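Re: [handheld-demos] How many demos before you train?

12 July 2021 · 6 replies · 3 shares

> We're at the Lisley site with two handheld grippers and a bench, and
> I keep getting asked for a number. Is 1000 demonstrations of one task
> overkill? Should one person do them all so the motions stay
> consistent, or do you spread it out? And do you toss the fumbled
> ones? I'd love to hear what other people are doing before we sink
> the whole summer into this.

Oh boy, I have opinions on this one! We just wrapped a round at Gurninton, putting a cup into a bin and nothing fancier than that, and we set out to get the same 1000 you're talking about. We ended up with 965 we could use. The rest had tracking dropouts, mostly people swinging the gripper so fast that the pose went off into the weeds. I was ready to be upset about it and then it made no difference to the training that I could see.

On your second question, please don't have one person do them all. We tried that first (the one person was me) and after an afternoon I had a little routine going, same approach, same wrist angle, same pause before closing the fingers. The policy learned my routine beautifully and fell apart the minute the cup was turned the other way. Now we hand the grippers to whoever is free and swap after every 30 demos, before people go on autopilot. 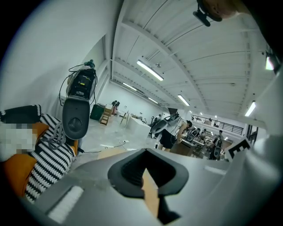

The other thing that helped was moving stuff around between takes. We used to tape an outline on the table and put the cup back in it every time, and I really regret that. These days the rule is that every 10 demos something has to change: the height of the bin, which side you stand on, the cup, the lights if you can reach the switch. It slows you down and people grumble, but I'd take a few hundred messy, varied ones over a giant pile of identical ones any day.

Fumbles, hmm. We keep the ones where the person misses, backs off and gets it on the second try, because you want the thing to see what a recovery looks like. We toss the ones where the cup ends up on the floor. There's a gray area in between and I don't think we've been very consistent about it, so if anybody has a written rule I'd like to steal it.

Two small things while I'm at it. Redo your calibration after lunch as well as in the morning (ask me how I know). And label as you go! We left the labels for the end, and matching clips to a paper sheet with half the rows crossed out was the worst part of the whole project.

We start on the two-handed task in September, folding towels, and I have no idea what number to aim for there. If you get to it first, post something?

Recent on this list

Pirel export drops the last second of each clip
Tanguy mount: finger pads wearing out early
Towels or T-shirts for a first folding task?
Gurninton cup data, notes on the split
Re: Re: gripper width reads zero after restart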